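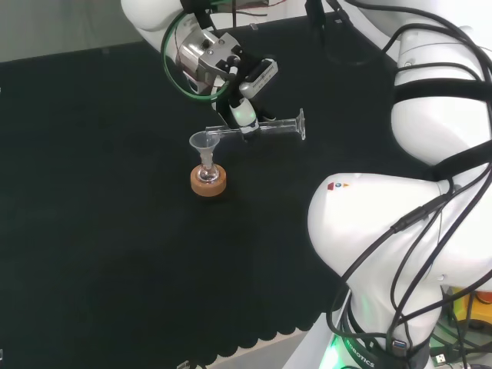
Glassware on the black tabletop: a funnel in a small flask, the flask in its cork ring, and the graduated cylinder over to the right.

I have a soft spot for lab glass. My grandmother kept a couple of old beakers on her kitchen windowsill with parsley in them, and I've been a sucker for anything with a spout ever since. So when the Bondthorpe science building put up its April open day, I had my name down the same evening (free entry, and they promised coffee).

I got there at 10, took the wrong staircase, walked past a very nice display of minerals and ended up in room 308 a few minutes into the first talk. That one was on measuring liquids. You'd think you could cover that in five minutes, but they filled forty and I'd happily have stayed for more. I learned that you read a cylinder at the bottom of the curve, with your eye level with the liquid, and that I have been reading my measuring jug at home from above for my entire adult life. My pancakes make a lot more sense now.

The part I liked best was the little setup with the round-bottomed flask. A flask like that can't stand up by itself, so it sits in a cork ring, and I fell completely in love with the cork ring! It's such a plain thing, light brown and a bit speckled, like a fat bracelet. They sell them at the Petridis counter downstairs and I bought one for 11 dollars, which my family thinks is ridiculous. It currently holds up a melon.

The funnel goes straight into the neck of the flask, stem down, wide end up. One tip I wrote on my hand: lift the funnel a hair while you pour so the air can get out, otherwise the liquid just sits there and glugs at you. Works with olive oil too, I tried it that night.

After that there was a long gap in the program. The glassblowing demo was full (14 places, gone before I'd found the right floor), so I wandered through the Lakulero rooms on the second floor, where they had balances so touchy that breathing near them changed the number. There was also a wall of old catalogs you could leaf through. I spent far too long on one from Plirkavia with page after page of stoppers — glass, rubber, cork, every size you could want and plenty you couldn't.

Lunch was a cheese roll and a brownie from the cart by the main doors. The roll was dry. The brownie was excellent and I went back for a second one.

The sign at the entrance said 600 people had signed up, and by early afternoon I believed it, because the line for the coffee went out past the coat racks. If you go next year, go early, and do the upstairs rooms first. Parking is behind the building, and the machine there only takes coins. Bring a bag with some padding in it as well. I carried my cork ring home in my coat pocket, plus a small funnel I forgot to mention, wrapped in my scarf.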